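Häufige Fragen zur Spielküche: Aufbau, Zubehör, Pflege

Kategorie: Ratgeber Kinderzimmer / Spielküchen & Kaufladen

Stand: 20. Dezember 2023

Zu Spielküchen erreichen uns vor Weihnachten viele Anfragen, und die meisten wiederholen sich. Wir haben die Antworten auf dieser Seite gesammelt. Sie gelten für unser Modell Skinow mit Kochfeld und Spüle, das meiste lässt sich auf andere Küchen übertragen.

Ab welchem Alter ist die Küche geeignet?

Ab 3 Jahren. Für jüngere Geschwister sind vor allem die Kleinteile ein Problem, also kleine Lebensmittel und alles, was sich abziehen oder abschrauben lässt. Wenn ein Kind unter 3 im Haushalt lebt, sollten Sie das Zubehör in einer Kiste mit Deckel aufbewahren und nur unter Aufsicht herausgeben.

Wie hoch ist die Arbeitsfläche?

50 cm vom Boden. Mit den Erhöhungsfüßen, die es einzeln gibt, sind es 60 cm. Die meisten Kinder kommen bis zum Schulanfang mit der niedrigeren Einstellung zurecht. Wer die Füße nachrüstet, muss die Küche dafür leer räumen und auf den Rücken legen.

Muss die Küche an der Wand befestigt werden?

Ja. Der Winkel liegt bei, Dübel und Schraube nicht, weil sie zur Wand passen müssen. In Altbauten mit breiter Fußleiste steht die Küche ein Stück von der Wand ab. In dem Fall ein Holzstück in der Stärke der Leiste unterlegen und eine längere Schraube nehmen.

Welche Töpfe passen auf das Kochfeld?

Alles, was sicher auf einem Topfrost steht. Die Roste sind klein, ein normaler Kindertopf füllt einen davon ganz aus. Metalltöpfe sind haltbarer als solche aus Kunststoff, machen aber mehr Lärm. Wer in einer Mietwohnung lebt, legt am besten einen Teppich vor die Küche, denn die Töpfe landen früher oder später auf dem Boden.

Bei Töpfen mit Drahtgriff lohnt es sich, ab und zu nachzusehen, ob der Griff noch fest sitzt und keine scharfe Kante hat. Ein verbogener Griff lässt sich meist mit der Hand zurückbiegen. Wenn er einmal gebrochen ist, gehört der Topf in den Schrott. 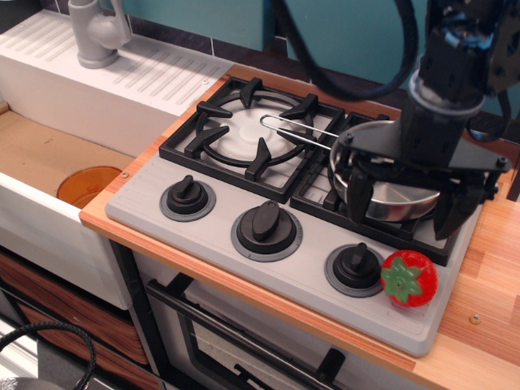

Kochfeld mit Töpfchen und Erdbeere, links daneben die Spüle.

Was gehört zur Grundausstattung?

Weniger, als man denkt. Ein Topf, ein paar Teller und Becher, ein Kochlöffel und eine Handvoll Lebensmittel reichen für den Anfang. Gut angenommen werden Obst und Gemüse, die das Kind vom eigenen Esstisch kennt. Das Geschirrset Barbu ist bei uns separat erhältlich und liegt der Küche nicht bei.

Viele Familien ergänzen mit echten Dingen aus dem Haushalt: einem Schneebesen, einem kleinen Sieb, leeren Gewürzdosen. Dagegen spricht nichts, solange keine scharfen Kanten und kein Glas dabei sind.

Kann man in die Spüle Wasser füllen?

Davon raten wir ab. Das Becken hat keinen Ablauf, und der Hahn ist eine Attrappe. Wasser, das über den Rand läuft, zieht in die Schnittkanten der Arbeitsplatte, und die quellen auf. Ein feuchter Lappen zum »Abwaschen« ist in Ordnung. Für Spiele mit Wasser nehmen Sie besser eine Schüssel auf dem Badezimmerboden.

Die Drehknöpfe gehen schwer oder sind locker. Was tun?

Die Knöpfe sind gesteckt. Einen lockeren Knopf abziehen, die Achse abwischen, wieder fest aufdrücken. Bei schwergängigen Knöpfen sitzt fast immer Schmutz darunter, oft Knete oder Krümel. Bitte kein Öl verwenden – es bindet den Staub und macht die Sache nach ein paar Wochen schlimmer. Ersatzknöpfe gibt es einzeln.

Wie reinige ich die Küche?

Kunststoffteile mit lauwarmem Wasser und etwas Spülmittel abwischen. Für Rillen und die Zwischenräume an den Rosten eignet sich eine alte Zahnbürste. Die Arbeitsplatte nur nebelfeucht wischen und gleich nachtrocknen. Scheuermilch hinterlässt auf dem Kunststoff matte Stellen, die nicht mehr weggehen. Filzstift lässt sich meist mit einem Schmutzradierer entfernen, probieren Sie es zuerst an einer Stelle, die man nicht sieht.

Töpfe aus Metall können von Hand gespült werden. Danach abtrocknen, sonst bleiben Wasserflecken.

Wohin mit dem ganzen Zubehör?

Unser Vorschlag: Geschirr in das Fach unter der Spüle, Lebensmittel in einen Korb neben der Küche. Kleine Teile wie Deckel und Schälchen verschwinden gern im Spülbecken, dort schaut man beim Aufräumen zuerst nach. Wenn sehr viel Zubehör da ist, hilft es, einen Teil für einige Wochen wegzuräumen und dann zu tauschen.

Gibt es Ersatzteile?

Ja, für alle Küchen, die seit September ausgeliefert wurden, sind Roste, Knöpfe, Wasserhahn und Becken lieferbar. Beim Vorgängermodell Pumden haben wir nur noch Restbestände. Bitte die Nummer vom Aufkleber auf der Rückwand angeben.

Wie stark darf die Arbeitsplatte belastet werden?

Sie ist für Spielzeug gedacht. Zum Draufsetzen oder Draufsteigen ist sie nicht gebaut, auch nicht mit Wandbefestigung. Die Schrauben an den Seitenwänden sollten Sie nach den ersten Wochen einmal nachziehen.

Kommt die Küche fertig montiert?

Nein. Für den Aufbau brauchen Sie einen Kreuzschlitzschraubendreher und einen Abend. Wer sie an Heiligabend verschenken will, sollte sie vorher zusammenbauen. Einen Akkuschrauber bitte nur auf kleinster Stufe benutzen, die Bohrungen im Holz reißen leicht aus.

Ihr Jatasow-Kundendienst

Kommentare (4)

kruemelmama
Das mit der Knete unter den Knöpfen kann ich bestätigen. Bei uns war es allerdings Banane.

Hendrik_W
Sind die Erhöhungsfüße auch für die Pumden zu haben? Auf der Produktseite steht nichts dazu.

Jatasow-Kundendienst
Nein, leider nicht, die Bohrungen liegen anders.

tagesmutter_nord
Wir haben die Küche jeden Tag in Gebrauch. Die Knöpfe halten, die Arbeitsplatte ist an der Spüle etwas aufgequollen. Hätte ich das mit dem Wasser mal früher gelesen.

Weitere Ratgeber
Kaufladen aufbauen auf kleiner Fläche
Spiellebensmittel aus Filz selbst nähen
Holzspielzeug richtig reinigen
Möbel im Kinderzimmer gegen Kippen sichern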